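Last updated: 10 May 2020

The collection phase of the Dinthorpe manipulation study has now passed its first target, and this entry sets out how the examples are being gathered. Readers of the September entry will recall that the original plan called for 600 demonstrations of a single task: move a small cube to a circle drawn on a whiteboard. The plan was revised after the first policy trained on that set performed poorly whenever the board had been turned.

The revised target is 3000 demonstrations. As of this writing, 1127 have been accepted. An accepted demonstration is one in which the cube comes to rest inside the circle and the recording has no missing camera data. Attempts that fail are stored separately under the label Grosetti and are not used for training at present.

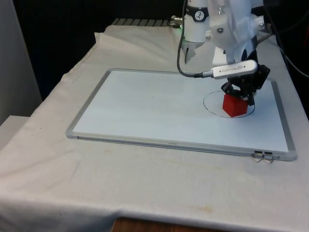

Between demonstrations the operator changes the starting position of the cube and, at set intervals, the angle of the board. The circle is redrawn by hand after every 30 demonstrations. No stencil is permitted. An earlier set, collected under the name Driscombe, used a printed target of fixed size, and the model trained on it did not carry over to any other outline.

The instructions to operators are brief. Approach from above. Close the gripper fully before lifting. Do not push the cube along the board to correct a poor placement; end the attempt and mark it as failed. Pauses are acceptable and are trimmed later by the Catacutan script, which also checks that the camera and joint records agree in time. Where they do not agree, the demonstration is rejected without review.

Two matters remain open. The first is whether a red cube alone is sufficient, or whether other colors should be introduced before the target is reached. My own preference is to complete the present set unchanged and treat color as a separate study. The second is the balance between operators, as one of the three has contributed more than half of the accepted examples. The next sessions will be assigned to the other two until the shares are closer.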